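Counter basket: does it work or is it a junk drawer with holes?
Posted by Osvaldo Holanda, March 2026

I have one green plastic basket on the counter and a house rule that whatever is on the counter goes in it. The pink cloth is exempt. It hangs over the edge of the counter, where I can grab it. 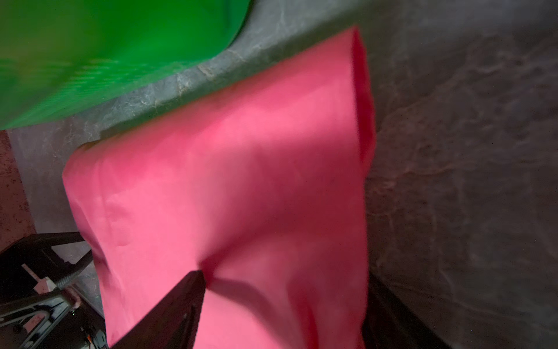
My sister-in-law says a cloth on the edge is a cloth on the floor with a delay. She folds hers in thirds and has time for that sort of thing.

munasinghe87
Edge is fine. What goes in the basket, though? Mine was for sponges and within a week it held batteries and a passport.

Osvaldo Holanda
Sponge, plus the zippered pouch with the dinosaur on it. The pouch is under review.
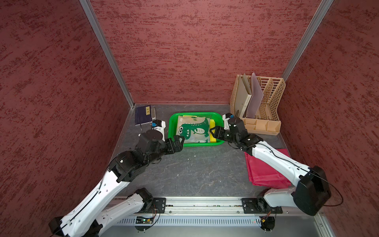
Tharushi Uddin: a sponge needs its own spot. Anything with a zipper sitting next to it is going to smell like sponge by the weekend.

Osvaldo Holanda
It has holes, Tharushi. Air goes through them. I've run it this way since September and the dinosaur hasn't complained. I do empty the whole thing out before I wipe the counter -- most times. 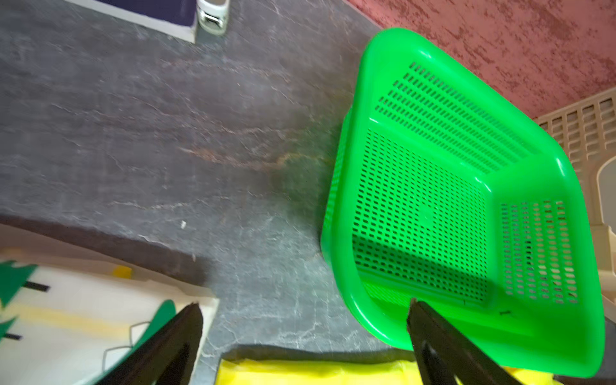 And no, I'm not buying a second basket. That's how you end up with a third.

holen_300
Team Tharushi. Sponge by the sink.

munasinghe87
Still looking for the batteries, btw.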